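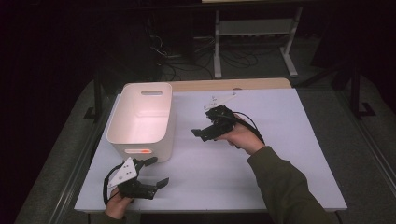 Limthorpe Books: loyalty card and summer reading offer
Progress report to the Pollside Traders' Fund, September

Where things stand

The grant paid for two things, a shared loyalty card across our shops at Limthorpe and Catterall, and a children's reading offer over the summer holidays. Both have run. One of them has brought people through the door and I can show it. The other has mostly given money off to customers who were coming in anyway, and I would be wary of anyone who tells you different on the strength of the figures we have so far.

Reading offer

We had 600 reading logs printed and put them out at both tills, at Lutetgate library and in the two primary schools that answered our letter. A child who read six books, from anywhere, could bring the log back signed and choose a paperback from a set shelf. 90 logs came back completed. Catterall did better than Limthorpe, which surprised me given the size of the shop, until I noticed that the library is a short walk from Catterall and a bus ride from Limthorpe.

Most families bought something when they came to collect. The tills do not tell us whether they would have bought it from us in any case, so I have not put a sales figure against the offer and would rather not be pressed for one. What I will say is that we saw a good many faces the staff did not know, and several have been back for school stationery.

The shelf of free books was the weak point. The publisher's rep promised a mixed selection and what arrived leaned heavily towards the under-sevens. Older children looked along it and were polite. By the middle of August Catterall had started letting them pick from the ordinary shelves up to the same cover price. That cost more than the budget line allowed, and the shop has covered the difference.

Loyalty card

The application said the card would "build lasting habits of local book buying". I did not write that sentence and I did not much like it at the time. Cards were issued freely from the first week, and the supplier's monthly summary makes this look like a triumph, because it counts every card handed out as a member. A card in a drawer is not a member of anything. Only 61 have been stamped often enough to earn the voucher, and the staff at Limthorpe could name most of the holders without looking them up.

There was also trouble with the vouchers themselves. The first batch did not say whether they could be used with the existing student discount, or on book tokens, or on the second-hand shelves. Each till decided for itself. We had one customer turned down at Limthorpe and served at Catterall on the same afternoon, and she was quite right to complain. The wording has been changed: one voucher per purchase, no other discount, not for tokens. Second-hand stock is now included, as it should have been from the start.

The supplier has suggested we add e-reader accessories and gift lines to get more stamps on cards. I am not persuaded. The margin on a reading light is fine, but a cover for a device people use to buy books somewhere else seems an odd thing for us to reward. Callum Bellamy at Catterall disagrees and wants to try it on one display before Christmas. He has room for it and I have said yes, on the understanding that those sales are recorded apart from books.

Money

The reading offer is spent. The card budget has enough left to carry the supplier's fee into the new year, plus £100 put by for reprinting vouchers, most of it now used. We are not asking for more at this stage.

What happens next

The card carries on until the end of January. I have asked the supplier for a list of cards used at least twice, by shop and by month – they say it can be done, though they also said that in June. If it does not come I will count from the till rolls.

For the reading offer, we would like to run it again next summer with fewer printed logs and a book shelf chosen by our own staff. Letters to schools should go out before Easter. This year's went in the last weeks of term and I suspect several were never opened.

I would ask the Fund not to quote the supplier's membership number in its newsletter. The number of completed reading logs can be used freely.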